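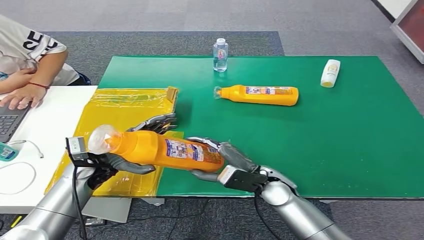

February 2022

Photos from the bottle handling bench at Allulano, where we are teaching a two-armed robot to do part of the repacking work. The Cekodov line sends through 338 bottles a shift in mixed sizes, and until last year every one was picked up, turned label-out and put in a carton by hand. It was the job most people asked to be rotated off. Sore wrists were the usual complaint.

The orange squeeze bottles have been the hardest to get right. The robot takes one by both ends, one hand at the cap and the other around the base, near the label. Another of the same type is on the green mat, lying on its side, along with a small white bottle and a clear water bottle standing up.

Someone is always at the desk with the laptop when the arms are on. That seat is a new position, filled from the packing crew after 12 hours of training. It pays the same as a team leader's rate.

What has changed so far:

- Repacking shifts are down from four people to three. The fourth moved to returns, and no hours were cut.
- Crushed or leaking bottles still go to a person.
- Cartons are still taped and stacked by hand.
- Breaks no longer depend on the line stopping, which people like.
- The bench is noisier than the old one, and we have had complaints from the office side.

The next trial is in April, with 100 cartons for Grosex. Staff who want a turn at the desk can put their name on the sheet in the lunch room.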